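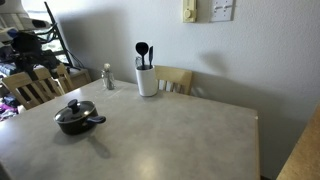
Figure 2. Table in the Flarnside kitchen, left side: small black saucepan with its glass lid on; utensil holder and condiment dispenser near the far edge.

4.2 What stays out

We use "standing items" for objects that have no closed storage place in the household, or have one and are not returned to it between meals. The term is Carretero's, from the Plamunano pilot. Cadwaladr prefered "residents" and some of the early coding sheets still say that. Same category, merged before analysis.

Across the 37 households the standing items sort into two bands. A back band, against the wall or along the far edge, and a front band within easy reach of whoever is cooking. Figure 2 is a plain case. Holder and dispenser far back, pan well forward of them, a stretch of bare tabletop between. The gap matters for the coding. Where items in the two bands touched or overlapped we scored the surface as "merged" and left it out of the distance measures (see 4.4).

Back band first. Utensil holders were the most stable objects in the whole set. Households moved them to wipe underneath and put them back nearly on the same spot, even when asked to rearrange the surface "any way you like". Contents were less stable. In the Flarnside kitchen the holder is tall and white, with a black ladle or large spoon standing head up, a narrow black utensil to the right of it and a short shiny one with a looped top that barely clears the rim. Short tools of this kind were a recurring complaint in the interviews – they sink, and people fish for them. One Habte participant kept hers in a mug for that reason. Condiments went next to the utensils more often than next to the stove, which we did not expect and can't fully explain.

Front band. Mostly pans, boards, a kettle in the smaller kitchens. Lidded pans gave us trouble. A pan with the lid on may be stored, in use, or waiting, and the still record does not separate these. First-round coders split badly on it. We ended up coding lid state and pan position only and took the rest from the diaries. Handle direction was added late, after the March round: toward the wall, toward the open side, or sideways along the surface. The saucepan in Figure 2 was coded sideways, handle pointing right and angled a little to the front.

Lid material was also noted, opaque or glass. Several people said they bought glass to avoid lifting it, then lifted it anyway. Small thing but it came up in all 4 sites.

A note on surfaces. Mottled gray tops like this one hide crumbs and water marks well, and diary entries for mottled tops mention wiping less often than those for plain white. The difference is small and we did not control for household size. Edge wear was recorded where visible but not analysed; too many marks could not be told from stains. In the Corach kitchens the tops were darker and we dropped the item altogther.

Total surface records after exclusions: 165. Merged surfaces are listed seperately in the appendix, with the coder initials.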